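Seixas council to refurbish retired office computers for local schools

Seixas council has approved a twelve-month scheme to repair and reissue desktop computers withdrawn from its own offices. The work will be carried out by Brenix, a repair firm based on the Provport estate, under a contract signed on 21st June.

Until now, machines reaching the end of their support period were stored at the Provport depot and collected for shredding twice a year. Under the new terms, each unit is logged, its drives are erased to a written standard, and the hardware is tested before a decision is taken on reuse. Units that fail are stripped for spares.

The first batch consists of 60 desktop towers from the planning and housing departments. Schools will receive them with a 12-month return-to-base warranty, covering the power supply, mainboard and storage but not keyboards or mice.

Gonçalo Gouveia, technical lead at Brenix, said memory and storage account for most of the upgrade cost. "The processors are adequate for classroom work. We fit new thermal paste, replace the drive and bring the memory up to a common figure across the batch," he said.

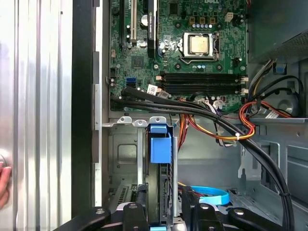
Eligibility and applications

Primary and secondary schools within the council boundary may apply, as may the two adult education centres. Each site is limited to 15 machines in the first round. Requests are made through Ellia, the council's existing procurement portal, and must name a member of staff responsible for the equipment.

Applications close at the end of August. Allocation will be weighted by the age of a school's current equipment — sites whose computers can no longer receive security updates are placed first.

Catarina Carrilho, who manages the council's IT estate, said a second batch would depend on the failure rate of the first. The threshold has been set at 5 per cent over the warranty period.

Laptops, printers and monitors are excluded and will continue to go through the existing disposal contract.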